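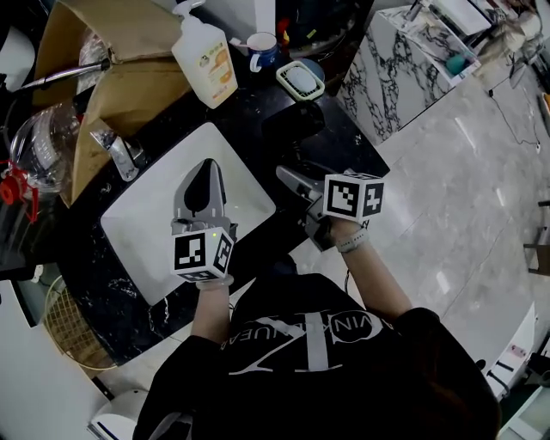 Figure 4. Two hand-held grippers over a square white basin, black marble countertop.

Section 4: Setting Up the Tatari 721 Electronic Logbook

Applies to: Tatari 721 in-cab units with Halska tablet mount
Revised May 19, 2018

This section covers installing the unit in the cab, pairing the tablet, and entering the driver and vehicle details. Fleet office settings are covered in Section 6. If the truck already has a Mivdale recorder installed, read "Replacing an older recorder" at the end of this section first.

Before you start

You will need:
- the Tatari 721 unit and its diagnostic cable
- the tablet, charger and Halska mount
- the truck's unit number and full VIN
- the carrier code issued by your fleet office (four digits)
- the odometer reading from the dash

CAUTION: Park on level ground, set the parking brake and turn the engine off before you connect or disconnect the cable. Never work under the dash with the engine running.

4.1 Connecting the unit

1. Find the diagnostic port. On most tractors it is below the dash on the driver's side, to the left of the steering column. It may have a screw-on cap.
2. Line up the key on the cable plug with the notch in the port. Push the plug in and turn the collar clockwise until it clicks.
3. Run the cable along the existing harness and fasten it with the ties supplied. Keep it clear of the pedals and the steering shaft.
4. Stick the unit to a flat, clean surface under the dash. The label must face out so that the serial number can be read at an inspection.
5. Turn the key to ON but do not start the engine. The power light on the unit flashes amber, then turns solid.

Note: If the light stays off, the port may have a blown fuse. Check the fuse chart for your truck before calling support.

CAUTION: Do not use a splitter cable other than Vidal part 1802. Other splitters can drop the engine signal and leave gaps in the log.

4.2 Fitting the tablet mount

1. Choose a spot the driver can see from the normal seat position. The mount must not block the windshield, the mirrors or an air bag cover.
2. Wipe the spot with the alcohol pad and let it dry.
3. Press the base down firmly for 30 seconds. Leave it for one hour before adding the tablet.
4. Slide the tablet in from the top and close the latch.
5. Plug in the charger. A battery symbol with a bolt shows on the screen.

The tablet has to be in the mount whenever the truck is moving. It can be taken out for an inspection and handed to the officer.

4.3 Pairing

1. Wake the tablet and open Tatari Log.
2. Tap Settings, then Vehicle, then Add Unit.
3. Pick the serial number that matches the label on the unit. In a busy yard several numbers may be listed.
4. Enter the pairing code 2686 and tap Confirm.
5. Wait for the word CONNECTED to appear in the top bar. Pairing can take up to two minutes.
6. Change the pairing code when you are asked to. Write the new one on the card inside the back cover of this manual.

4.4 Vehicle details

1. Enter the truck's unit number and VIN. If the VIN fills in by itself, compare it with the door plate.
2. Enter the odometer reading without tenths.
3. Enter the carrier code.
4. Select the home terminal time zone. Logs are kept in this time zone even when the truck crosses into another one.
5. Tap Save.

Note: Tractors built before 2000 are not supported by the 721.

4.5 Driver sign-in

1. Tap Add Driver and enter the license number and issuing state.
2. Choose the hours rule the driver works under.
3. Have the driver set a password. Do not set it for them.
4. For a team, repeat these steps for the second driver, then choose who is driving. Swap seats on the screen each time you swap in the cab, with the truck stopped.

4.6 Test drive

1. Sign in and set the status to On Duty.
2. Start the engine and drive for at least one mile at normal yard or street speed.
3. Stop and park. Check that the log shows Driving for the time the truck was moving.
4. If the time shows under Unidentified Driver, sign in again and tap Claim.

Replacing an older recorder

Print or send all logs from the Mivdale recorder before you remove it. Units shipped before April do not import Mivdale files, so the driver must carry the printed logs for the previous seven days. Disconnect the old cable completely; the two recorders cannot share a port.

Continue to Section 5, Daily Use.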